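Back to school at 41

I signed up for evening chemistry in May, mostly to get it out of the way. The nursing program at Fenholm wants a lab science from the last six years and mine was a lot older than that. I put it off for two application rounds before I gave in.

The class meets Monday nights in the old Rathjen building. From my house it's two buses, and the second one only runs every half hour after six, so I leave straight from work and eat a sandwich at the stop. The fee was 2890 for the term, lab included, textbook not included. I bought the book used from a woman named Kanini Biwott who took the class last year. She had written notes in the margins all the way through the chapter on solutions and then stopped, and I've missed them ever since.

What I had forgotten is how much of studying is just sitting down. At work I'm on my feet all day and somebody always needs something. At home I have the kitchen table and my own head, and my head would like to check the mail or clean out the fridge. The first weeks I got through maybe three pages a night.

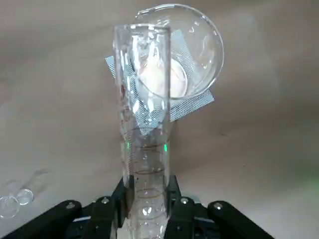
So I made a few rules. The phone goes in the hall closet. I start right after the dishes, before I sit on the couch, since once I'm on the couch it's over. I do the problems first and read the chapter when I get stuck. I stop after about an hour even if it's going well.

The problems-first thing made the biggest difference. I used to read a chapter, feel fine about it, and then find out I couldn't do a single question at the end. Now I find that out in the first five minutes.

Math was the part I was scared of and it has been okay. It's mostly unit conversions, and I do those at work already. Memorizing is harder than it was at 20. I keep index cards in my coat for the bus.

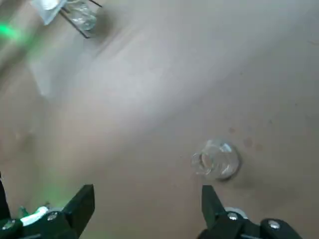

Tabletop with a small glass cup, soft light.

My sister asked if I'd take the second half in the fall. It isn't required. I told her I'd see how the final goes, and then I looked up the schedule anyway. It's the same night and the same building, but they may be moving the bus stop over to Flurnlow, and that would add a ten minute walk.

Next week is acids and bases. I've read ahead a little and I already have questions.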